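Organización de un puesto de montaje de hamburguesas en cocinas de pequeño formato

Publicado el 12 de mayo de 2019
Por Esperanza Requena

La presente ficha recoge las recomendaciones del servicio de formación de Fledora para la preparación de un puesto de montaje de hamburguesas en una encimera de dimensiones reducidas. Se dirige a los responsables de comedores, cantinas y cocinas de asociaciones que elaboran este plato de forma ocasional, así como a los hogares que reciben a un número elevado de comensales. No sustituye a la normativa sanitaria aplicable en cada municipio.

1. Disposición general de la encimera

El puesto se organiza en torno a una bandeja central, que constituye la única superficie de montaje. Los ingredientes se reparten en dos soportes transparentes, uno a cada lado, de manera que la persona encargada pueda alcanzarlos sin desplazarse ni cruzar los brazos. Se recomienda colocar la bandeja con el lado largo perpendicular al borde de la encimera y retirar de la zona cualquier utensilio ajeno a la tarea.

La base del pan se deposita sobre el papel con la cara cortada hacia arriba antes de tomar ningún otro ingrediente. Los soportes deben quedar lo bastante próximos para que las rodajas no goteen sobre la encimera durante el traslado.

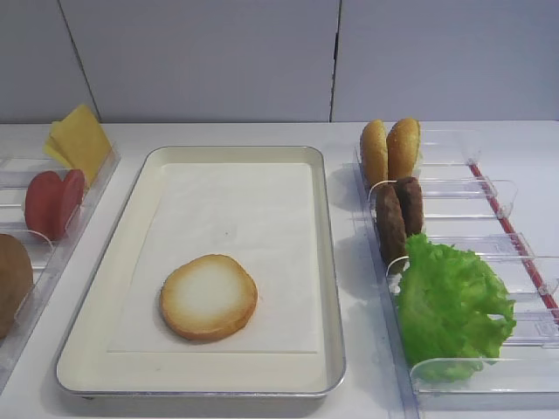

2. Preparación de la bandeja

La bandeja se lava, se seca por completo y se forra con una hoja de papel blanco apto para uso alimentario. La hoja debe ser algo menor que el fondo, con un margen libre en todo el contorno. El papel que sube por los laterales tiende a levantarse y arrastra el pan al retirar la hamburguesa terminada.

El papel se cambiará cuando presente grasa o restos de salsa y, en todo caso, al pasar a un pedido sin queso o sin carne. Conviene tener las hojas cortadas de antemano y guardadas en un cajón cerrado. Las bandejas con el borde abollado se reservarán para otros usos.

Antes de iniciar el servicio se comprobará que el queso y el tomate están ya cortados y colocados de pie en su compartimento, con las piezas ligeramente separadas en la parte superior.
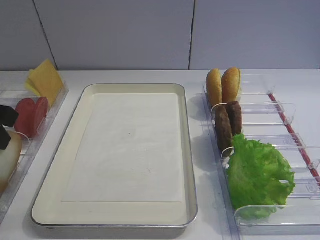 Bandeja forrada con papel, antes de colocar el pan. A la izquierda, lonchas de queso y rodajas de tomate.

3. Soportes transparentes con separadores

Los soportes de plástico con divisiones permiten conservar los ingredientes en posición vertical y apreciar de un vistazo lo que falta por reponer. Para su uso se observarán las indicaciones siguientes:

- Asignar a cada compartimento un solo ingrediente y mantener esa asignación durante todo el servicio.
- Cortar el tomate y la cebolla con un grosor uniforme. Las rodajas demasiado finas se doblan y caen al fondo.
- No llenar los compartimentos hasta forzar los separadores.
- Reponer en cantidades pequeñas y devolver el resto al frigorífico.
- Evitar los estropajos abrasivos, que rayan el plástico y dificultan la limpieza posterior.

Hugo Tejada, responsable de la cocina formativa de Bullurora, aconseja desmontar las varillas y los paneles de los modelos que lo permitan y lavarlos por separado. En los modelos de una sola pieza se utilizará un cepillo estrecho, con especial atención a las ranuras. 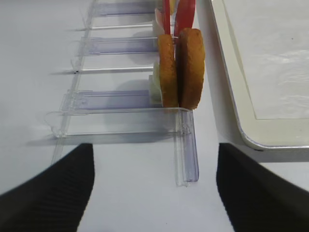

¿Pueden dejarse los ingredientes en el soporte entre un turno y el siguiente?

Deben retirarse al terminar cada turno. Los que sigan en buen estado se guardan tapados en el frigorífico, y el soporte se lava y se seca antes de volver a llenarlo. La carne ya cocinada que haya permanecido fuera del frío durante el servicio no se reutiliza.

4. Orden de montaje

El orden recomendado es base de pan, lechuga, carne, queso, tomate, cebolla y tapa. La lechuga situada bajo la carne retiene parte del jugo y retrasa el reblandecimiento del pan. Si se desea que el queso se funda, se colocará sobre la carne inmediatamente después de retirarla de la plancha.

El pan se centra en el papel con una presión leve, suficiente para asentarlo y sin aplastar la miga. La carne, los panes y la lechuga pueden compartir un mismo soporte durante el montaje siempre que la carne esté completamente cocinada. La carne cruda se mantendrá en todo momento fuera de este puesto.

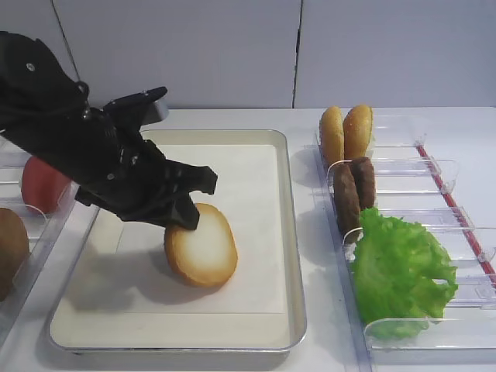 Pan sobre el papel de la bandeja. En el soporte de la derecha, panes, carne y lechuga en compartimentos separados.

5. Limpieza al finalizar

Se retirará primero el papel, doblado hacia dentro, y a continuación se vaciarán los soportes. La encimera se limpia con agua y detergente, se aclara y se seca con papel desechable. Los paños de tela, si se emplean, se lavarán a diario.

Las cocinas que dispongan de 2 juegos de soportes podrán alternarlos entre turnos. Los juegos limpios se almacenan boca abajo, sin apilar unos dentro de otros hasta que estén secos.

La próxima revisión de esta ficha está prevista para octubre. Las observaciones pueden remitirse al servicio de formación, con indicación de la referencia 244.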